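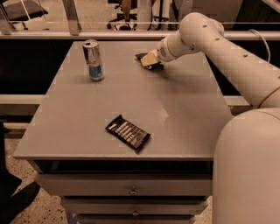 Reviews > Workplace > Automation > Snack and Break Service

Print this review | E-mail to a friend

Heltent tabletop arm: seven months of living with it

By Leanne Sowerby

I should say at the start that I run the break service at Brodetti, which is a grand way of saying that I look after the snacks and drinks for a building of over 1,000 people, and that I was not the one who asked for a robot. My manager, Nahom Weldu, came back from a supplier visit very taken with the Heltent arm and I went along with it, with a fair amount of grumbling. So please read what follows as coming from somebody who had to be won over, and who has been, mostly!

What we use it for is the sorting of mixed returns. Every floor sends back whatever didn't get taken, all jumbled together, chocolate bars and energy drinks and whatever else, and somebody has to pick each piece up and set it where it belongs. For years that somebody was Viorica Mladenović and, on busy afternoons, me. It's dull work and it is murder on the wrists, and I don't think I understood how dull until I stopped doing it.

The good things first. The padded fingers are kind to wrappers. I had pictured crushed chocolate everywhere, and in the first month we threw out 7 bars, which is fewer than I would ruin myself in a bad week. It copes nicely with things lying at odd angles, so you don't have to line everything up for it like soldiers. And it's quiet enough that we can have the radio on, which matters more to us than the brochure seems to think it should. 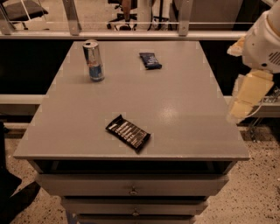

Tall cans are where it tests your patience. It goes at them slowly, and if there's one near the back with bars lying close by, it will sometimes pause for so long that you start wondering whether to go and help. (You aren't supposed to help. You press the yellow button and wait for it to settle, and the first few weeks I forgot this constantly.) A full tray of 30 mixed pieces takes it a good deal longer than it takes Viorica, and she is happy to tell you so.

Now, the part people write to me about, which is what it did to our jobs. We were four before and we are four now. Viorica does the ordering, which she had wanted for ages, and she's very good at it; she noticed that one floor was sending back nearly all its dark chocolate and simply stopped sending it up there. Poppy Wragg looks after the arm in the mornings and has learned enough to clear most of the stoppages without calling anybody. That took real training time, two full days plus a lot of phone calls, and I'd urge anyone buying one to get those hours agreed in writing before it's delivered. We had to squeeze ours in around lunch service and it was a miserable fortnight.

I do miss the talking. Sorting was when we caught up on everyone's kids and knees and holidays, two of us at the one table with our hands busy. We've moved the tea break earlier to make up for it, and it's nice, but it's a different sort of chat when you're sitting down and looking at each other.

Service costs us $139 a month, and the support line has been friendly, though it closes at four, right when our returns start coming down. Please, Heltent, stay open until six.

Four stars from me. Poppy says five, and Viorica says three and a half until it learns to hurry up with the cans.

Filed under: Robots at Work, Break Rooms, Long-Term Reviews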